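Pivent Tabletop Objects: Data Card

Version 3, revised in November
Maintained by the Pivent documentation group, Birneck

Summary

Pivent is a collection of short recordings of small household and desk objects being handled on a tabletop. The collection covers 82 objects, recorded one or a few at a time on a plain table. It was assembled at Birneck to support work on object size, outline and surface appearance, and on how small items look when they are partly covered during handling. This card describes the objects, the table and its surroundings, the labels, and the conditions under which the files may be used.

Readers who worked with the earlier Celtov release should note that the object list has been renumbered. A conversion table is supplied in the folder named "lists."

The objects

All items were selected to fit comfortably on a table and to be lifted without effort. Fragile items, food, and anything with a sharp edge were left out. Each object is entered in the list under a plain name based on its shape and color. Where the purpose of an object is not obvious from its appearance, the list does not assign one. A piece that could be either a cup or a canister is therefore entered as "cylinder," with its color and relative size.

The objects are divided into the following shape groups:

Cubes and blocks
Cylinders, short
Cylinders, tall
Flat pieces
Rounded and irregular pieces

The cube group is the smallest of these and is the recommended starting point for new users. Its members have flat faces and simple outlines, and labeling disagreements within the group were rare. 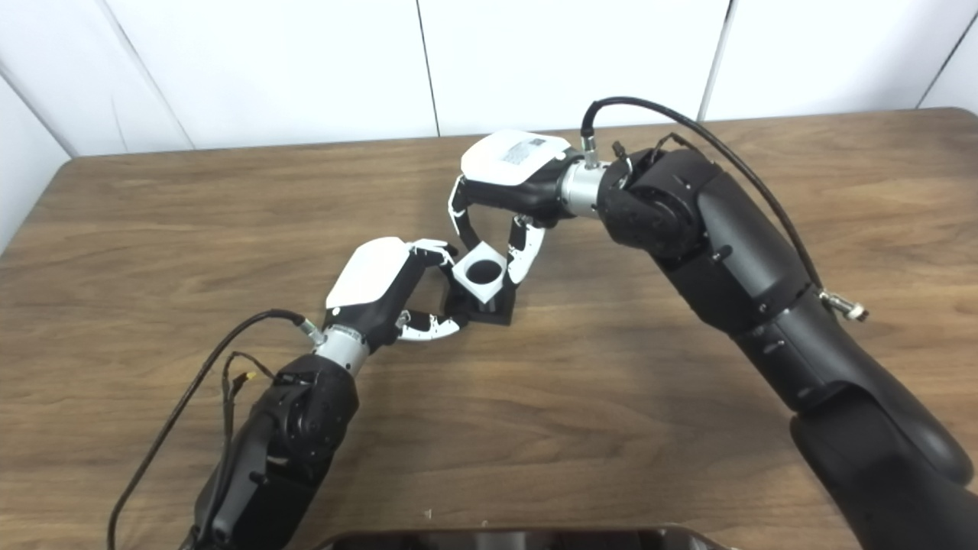 Figure 1. Small white cube near the center of the tabletop.

Light-colored objects stand out well against the brown surface, but their edges can be difficult to trace where they meet white parts of whatever is touching them. Annotators were instructed to draw the outline only where an edge could be followed and to mark the remainder as hidden. The hidden portion was not to be filled in by guesswork, even for a cube, where the missing corner may seem easy to supply.

The table and its surroundings

The tabletop has a brown wood-grain finish, and behind it is a white paneled wall. The grain is distinct enough to be useful as a reference when comparing positions, but it should not be used as a measuring scale. No cloth, mat or tray was placed under the objects in this version. The Celtov release included a group of recordings made on a gray mat; these have been withdrawn and are available on request.

The table was wiped between sessions. Marks on the surface that remained after wiping are recorded in the session notes, so that they are not mistaken for small objects.

Dark objects require more care than light ones. A short black cylinder, for example, may stand close to other black surfaces, and the boundary between the two can be hard to find at reduced image size. Users are advised to work from the full-size files when examining this group.

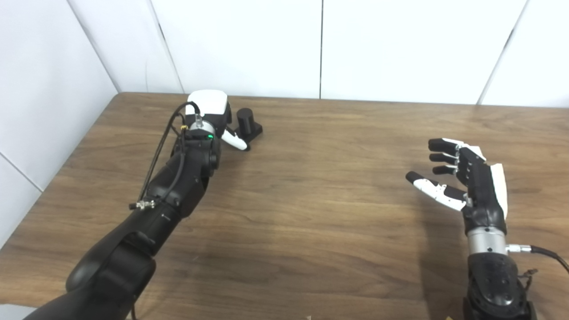
Shadows were labeled separately from objects. A shadow lying on the wood was given its own outline only when it came close enough to an object to affect the reading of its base. Soft shadows elsewhere on the table were left unlabeled.

Labels

Each labeled file carries the object name, the shape group, the main color, and a note on visibility. Visibility is entered as full, partial or slight. A sample of files was labeled twice, by different annotators, and around 20 entries were changed after comparison. Most of the changes concerned the line between short and tall cylinders, and the written guidance for that distinction has since been expanded.

Known limitations

The collection contains one table and one type of background. Results obtained with it may not carry over to cluttered shelves, patterned cloths or outdoor surfaces.

White, black and gray objects make up 38 of the entries. Bright colors are less common, and transparent objects are absent.

Weights are not given. The list records approximate size only.

Access and use

The files may be used for teaching and noncommercial study. Redistribution requires written permission from Birneck. Publications should cite the collection as "Pivent Tabletop Objects, version 3."

Corrections to object names or outlines should be sent through the request form, quoting the object number from the current list. Numbers from the Celtov release cannot be processed.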